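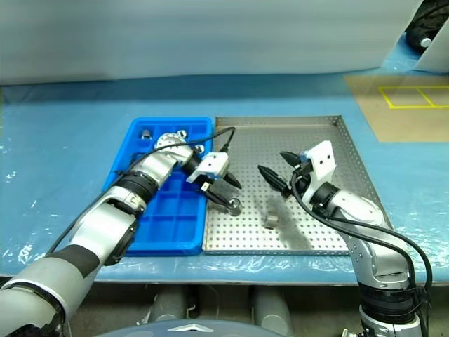 Bunting, Roltinwood works
Submitted December

4.2 Changes to the sorting and loading task

Before the two-arm cell was installed, small turned parts at the Roltinwood works were sorted entirely by hand. An operator took mixed parts from a bin, placed them by type in a compartment tray, and then stood the cylinders upright on a perforated tray for washing. The work was paid at the general assembly grade and was rotated every two hours, mainly on account of complaints about the neck and wrists.

The Cinus cell took over the second half of this task. Figure 1 shows the two arms at the trays, with one cylinder upright beneath the fingers of the left gripper and another on its side. Parts that lie down are the main source of delay. A lying cylinder must be gripped across its diameter and turned, and the perforations can catch its lower rim during the turn. Where the controller fails to stand a part after three attempts, it stops and calls the operator.

Over the study period we logged 1224 loading cycles, of which 23 ended in a call. The number is small, but the calls were unevenly spread – 12 of them fell in the first hour after a shift change, when trays had been set down slightly out of position. Operators learned to square the trays against the edge of the work area before starting the cell. This step does not appear in the written procedure supplied with the equipment, and was passed on verbally between shifts.

Interviews were held with all operators on the line. Three findings are relevant here. First, the physical complaints linked to loading fell, while complaints about standing still rose. Second, operators described the new work as harder to pace. Under the manual method a person could slow down or speed up within the hour; a call from the cell has to be answered when it comes, and several operators said that they avoided starting other tasks for this reason. Third, rotation was dropped without any formal decision. The two operators who were quickest at clearing calls were asked for by name, and by the end of the study they covered nearly all of the cell's running time.

The site manager regarded this last change as temporary. The operators did not, and asked that the role be graded separately. At the sister site in Driltulen, where the same cell was fitted later, rotation was written into the shift plan from the start, and the time taken to clear a call was longer on average. We return to the comparison in Section 5.

Figure 1. Two-arm cell during loading of metal cylinders on the perforated tray, with the compartment tray alongside.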